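Filed under: Kitchen, Small Habits

Cold tea, the slow way

When I moved to Barham I could not find the cold tea I grew up with. The supermarket has many bottles with "tea" on the label, but most of them are as sweet as juice. For one year I bought them anyway and complained to my sister by phone. In October she became tired of this and mailed me a bag of loose roasted tea from Ogura, a small shop near her office, with a note that said only "Make it yourself."

My first try was too strong. I poured boiling water, waited until it was cool, and put it in the refrigerator with the leaves still inside. The next morning it tasted like a wet pencil. I threw it away and washed the jug twice.

Now I use cold water from the beginning. I put two spoons of leaves in a paper filter, add 400 ml of water for each person, and leave it in the refrigerator overnight. Before breakfast I take out the filter. I do not squeeze it, although I always want to. If guests are coming, I make a second jug with less tea for people who sleep badly.

My husband likes to add lemon. I have accepted this, but only in his own glass.

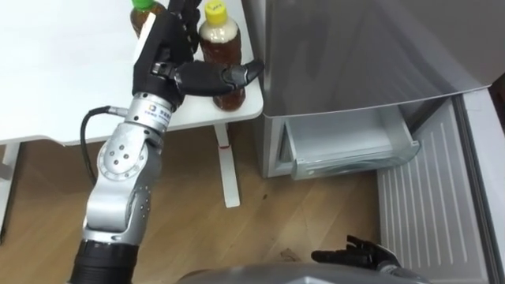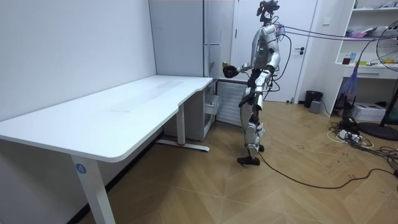
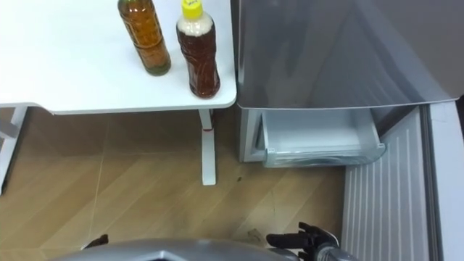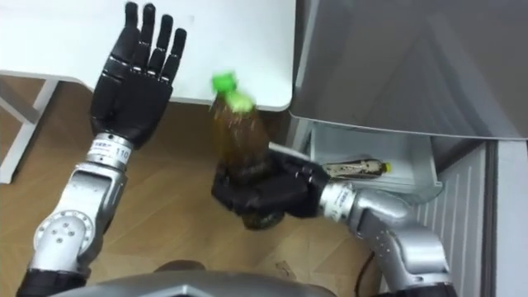
Color is a poor guide to strength, and it took me many jugs to believe it. Roasted leaves give a dark drink very quickly, when the taste is still thin. The tall bottle on the white table in the third picture has the amber-orange color that I try to reach at home, and when my jug looks like that I taste it with a spoon before I decide anything. Sometimes it needs two more hours. In summer I forget this and serve it weak, and my mother-in-law asks politely if it is water.

Next time I want to try the green tea from the same shop. I have read that it needs a finer filter, so I must first find one.

2 comments

Asuka Katayama: My grandmother squeezed the filter every time and her tea was never bitter. Maybe it depends on the leaves?

teapot_vemance: Does the paper filter change the taste? I use a cotton bag, but it has turned brown and my family does not trust it.

Contact | Back to top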